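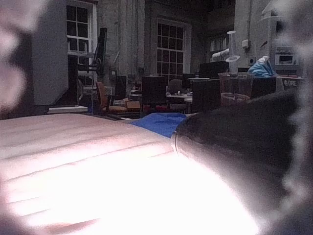

*밝은 면, 오른쪽에 어둡고 둥근 물체.*

2월 1일 수요일

케렐(Kerel) 궁 답사 기록 정리. 오전에는 서쪽 날개동만 보았다. 입장은 개관 직후, 관람객 적음. 안내판에는 본관과 서쪽 날개동이 같은 시기에 지어진 것으로 되어 있으나 창호 비례가 다르다. 본관 창은 세로로 길고 상인방이 평평하며, 날개동 창은 낮고 윗변이 얕은 아치다. 석재 줄눈 폭도 날개동 쪽이 넓다. 증축으로 보는 편이 맞을 것 같다. 도면 확인 전까지는 보류.

대계단은 난간 보수로 절반이 막혀 있었다. 디딤판 마모는 벽 쪽보다 난간 쪽이 심하다. 2층 회랑은 길이에 비해 천장이 낮고, 북측 채광만 받아 오전에도 어둡다. 거울은 원래 위치가 아니라고 한다. 벽면에 남은 고정 구멍이 현재 틀과 맞지 않는다.

방 수는 안내 책자에 181실, 12월에 읽은 리나트덴(Rinatden) 궁 비교 자료에는 그보다 적게 나온다. 부속실과 하인용 통로방을 포함하는지에 따라 달라지는 수치이므로 그대로 인용하지 않기로 함. 리나트덴은 중정을 둘러싼 폐쇄형 평면이고 케렐은 정원 쪽으로 열린 ㄷ자형이다. 두 궁을 같은 계열로 묶은 책이 많은데, 평면만 놓고 보면 근거가 약하다. 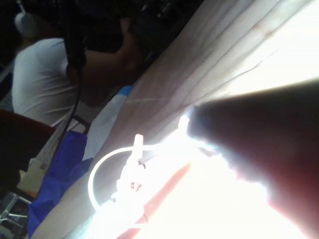
오후는 정원 축선. 정문에서 연못까지 300보, 보폭이 일정하지 않아 참고용으로만 적는다. 축선은 본관 중심에서 동쪽으로 조금 틀어져 있다. 지형 때문인지 이전 건물의 기초를 따른 것인지 불명. 연못은 동절기라 물을 뺀 상태였고, 바닥의 배수구 배치가 그대로 보였다. 배수로는 남쪽 담장 아래로 빠진다. 담장 밖은 출입 금지라 끝까지 따라가지 못했다.

예배실은 15분 단위 입장. 내부 촬영 불가. 천장 몰딩의 금박은 재시공분과 원래 것의 색이 다르다. 재시공분이 더 노랗다. 제단 뒤 문은 왕실 전용 통로로 이어진다고 하는데 잠겨 있었다.

위밀라인(Wemiline) 버스로 복귀. 막차 전 차였고 난방이 약했다. 저녁에 기노시타(Kinoshita) 판 도록의 케렐 항목을 다시 읽음. 단면도에 축척 표시가 빠져 있어 천장고를 읽을 수 없다. 지붕 트러스는 목조로 표기되어 있으나 다락은 공개 구역이 아니어서 대조하지 못했다.

남은 일: 창호 치수 재확인, 날개동 준공 연도 조회, 마구간 쪽 외벽. 내일은 동쪽 날개동부터 시작하고 마구간은 오후로 미룬다.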